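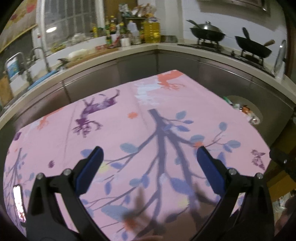 4. Toalha de mesa: colocação e dobragem

O folheto da Vurnach garante que a toalha "assenta sozinha". Não assenta. Conte com uns minutos e siga os passos.

4.1. Limpe a mesa e passe um pano seco. Migalhas debaixo do tecido notam-se logo.

4.2. Abra a toalha com o estampado para cima. Nos modelos com árvore, o tronco serve de guia: alinhe-o com o meio da mesa.

4.3. Alise do centro para as bordas com a palma da mão. Puxar pelos cantos entorta o desenho.

4.4. Confira a queda dos quatro lados. O modelo de 130 cm é vendido como "universal", palavra de que convém desconfiar: meça a mesa antes de cortar a etiqueta.

NOTA: Os vincos de fábrica não desaparecem em uma noite, diga o que disser a embalagem. Passe a ferro morno, pelo avesso.

CUIDADO: Não leve a toalha para junto do fogão nem pouse nela um wok ou uma tampa acabados de sair do lume. O rótulo fala em "resistência ao calor" sem indicar temperatura. Use sempre uma base.

4.5. Para guardar, dobre ao meio duas vezes e enrole. Varie o lugar das dobras de uma vez para outra.

Peças de substituição: ref. 1.053 (toalha), ref. 453 (molas de fixação, vendidas à parte).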